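How many sim demos before the policy stops missing the grasp?

zesex_home
Posted in Robot learning, January 2025

Hi all, first time asking in this section so be gentle. I'm collecting teleop examples in simulation for a kitchen pick task (Franka arm, stone counter, a handful of groceries) and I can't work out if I need more examples or just better ones. So far I have 451 that I'm happy with. I drive the arm myself, save the run, shuffle the objects, and go again. The trained policy gets close to the little orange item nearly every time and then does something silly in the last bit — closes early, or nudges it and closes on air.

I record from two views outside the arm plus one at the gripper. Same setup for all of these, two outside views and then the close one: 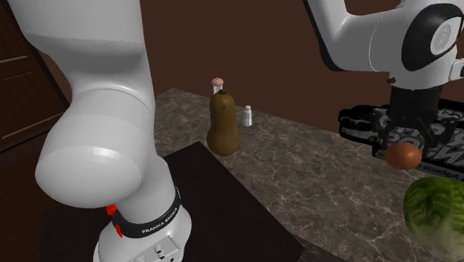
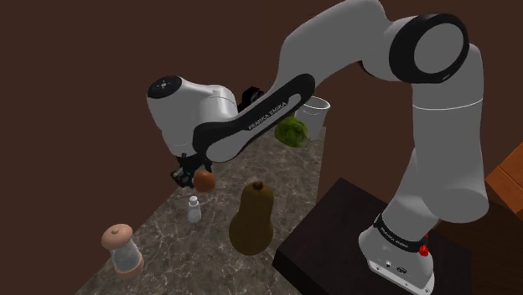
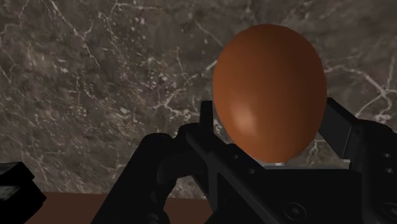
What I'm wondering is whether the network even gets what it needs from the outside views once the fingers are near the object. The gripper is black and so is some of the other stuff on my counter, and when I play runs back at training resolution I have a hard time judging the gap myself! I've also been keeping the squash and the shakers in every layout, and now I worry it's learning to steer by the squash.

So do I sit down and record another couple thousand, or fix something first? I can do up to 6 decent runs in one sitting before my hands get sloppy, so "just get more data" is a pretty painful answer for me.

Thanks in advance,
zesex_home

Polyxeni Vlachopoulos

Please don't record thousands more yet. I went that way last July with a drawer task, ended up at 2318 runs, and the success rate hardly budged from where it was at a quarter of that. All my demos looked alike. I came in from the same side at the same speed, so the minute the policy drifted a little it had never seen anything like it.

What helped me was recording bad starts on purpose. Start the episode with the gripper already close but off to one side, or a touch too low, and then show the correction. Those runs are short, so your hands might survive more of them in a sitting. I'd mix in a good pile of those before changing anything about the network.

On the views, check that your gripper camera is really being used. Train once with only that view and once with only the outside ones, and look at where each one fails. In mine the crop was cutting off most of the fingertips (my own fault, I had copied a config from another project and never looked at it again). And yes, move the squash! Leave it out of some layouts, swap where the shakers go, change the countertop texture if your sim makes that easy.

One more thing — look at the timing of your close command. If you tend to pause before squeezing, the policy sees a bunch of nearly identical pictures, some labeled open and some labeled closed. I trimmed my pauses and the early closing mostly went away.

peltatel

more data fixes it usually. also lower your learning rate

Presorau

Agree with Polyxeni on the pauses. I'd also predict a short chunk of actions at once instead of one step at a time, which made my grasps a lot less twitchy. And hold back some layouts you never train on, otherwise you won't know if it's the squash. I keep 2 shelves' worth of objects that only ever show up in testing, and they've caught problems my training scores were hiding.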